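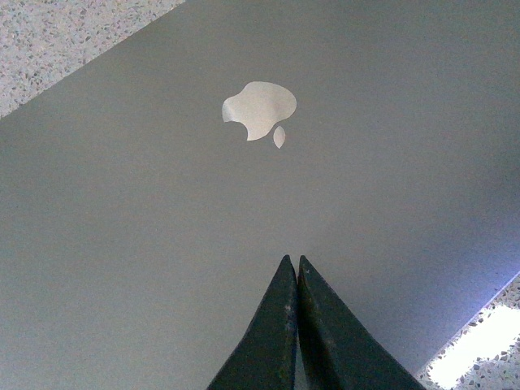

19th February

I woke up before the alarm and for a minute I did not know which language I was thinking in. It was a mix, I believe. In the dream I was in my grandmother's kitchen and she was asking me the price of eggs, and I answered her in English, and she was not surprised at all. Then I lay in the bed and listened to the heating pipes, and I decided that today I will finally finish the chapter about the flood.

I have been translating my grandmother's recipe book for almost a year now. When I started, I told everybody it would take one winter. It is a thin notebook, and a big part of it is only lists of quantities. But she wrote it like she talked. She jumps from the fish to the neighbor's wedding, and from the wedding to how much tamarind you need, and then the page is finished and the fish is never mentioned again. If I translate only the recipe, it is a bad recipe and nothing is left of her. If I translate everything, my cousin Fita says, the people who want to cook will throw the book out of the window.

Fita called at breakfast. She has read the pages I sent and she has many opinions. She thinks "a handful" is not acceptable and I should weigh it. I said, whose hand? Grandmother's hand was very small. I tried it with my own hand last week and the soup was so salty that I had to drink water the whole evening. So perhaps Fita is right, but I do not want to write grams in my grandmother's mouth. I will put the grams in a note at the bottom of the page. We agreed on this, and then we did not agree on the title, and then her tea was cold and she had to go.

After that I worked until lunch. The flood chapter begins with pickled mustard greens. The water was coming into the house and she and her sister carried the jars upstairs, one after another, and she writes how many of them arrived safely (14) and what was inside of each. She does not write that she was afraid. She writes that the mustard greens were better that year than any other year, and that they need rice water and three days in the sun, but there was no sun. I spent a full hour with one word. It means something like "sulking", and she uses it for a jar that does not want to become sour. In the end I wrote "sulking" and moved on. I think it is good. I hope that the reader will smile and will not think it is a mistake of the translator.
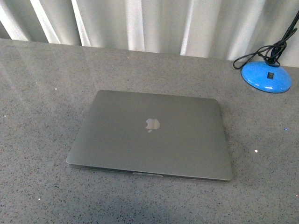

Closed. No more mustard greens.

In the afternoon I walked to the library, mostly to return the cookbook by Kanyarat Wongsuwan, which I had kept too long. I paid the fine and then I borrowed it again, so it was a little bit stupid. But I like her way very much. She lets the foreign words stay in the sentence and she does not explain them immediately, and after two pages you know them, like you learn the names of people at a party. I copied one of her paragraphs by hand, to feel how she does it. I used to do this at school with English poems and my teacher told me it was a waste of ink.

The path along the canal was icy in the shadow, and I went slowly, like an old lady. There were small green points under the trees, so maybe March will be kind this year. I bought spring onions, a piece of ginger, and a very expensive lime. The man in the shop asked me what I am cooking and I told him, and he said his mother also buried her jars in the garden. I do not know why he said "also", I had not mentioned anything about burying. We talked for quite a long time about cabbage.

In the evening I tried the mustard greens myself. I could not find the right kind, so I took the ones with the curly leaves, I washed them and left them on the towel, and I boiled the rice for its water. The kitchen smelled like the house in Kamolrat - or almost like it, the river was missing. I pressed everything down with a small plate and a stone from the balcony. Grandmother says the stone must come from a river, but the book also says that one must not be too proud, so I think the two instructions cancel each other.

While I was pressing, I was thinking about the end of the chapter. After the water went down, her sister wrote on the wall, with charcoal, how high it had been. My mother says the line was still there when she was a child, and every child was measured against it. My mother was taller than the flood when she was nine.

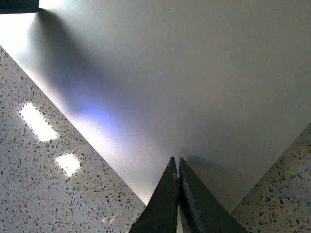

I would like to put this in the book, but it is not in the notebook, it is my mother's story and not my grandmother's. Maybe it could be in the introduction. Fita will say the introduction is already too long. She will be right again, it has 2000 words, and half of them are about the smell of the staircase. I could cut the staircase. I do not want to cut the staircase.

I called my mother to ask which wall it was, and she said the one behind the rice barrel, and then she was not sure, and she went to call my aunt. The two of them have been talking now for more than an hour and nobody has called me back. I will wait until ten and then I will go to bed.

For tomorrow: ask about the wall. Buy a proper jar with a good lid. Answer the letter from Nellum, it is already shameful how long it is lying there. Look at the greens, but do not touch them. She underlined this twice.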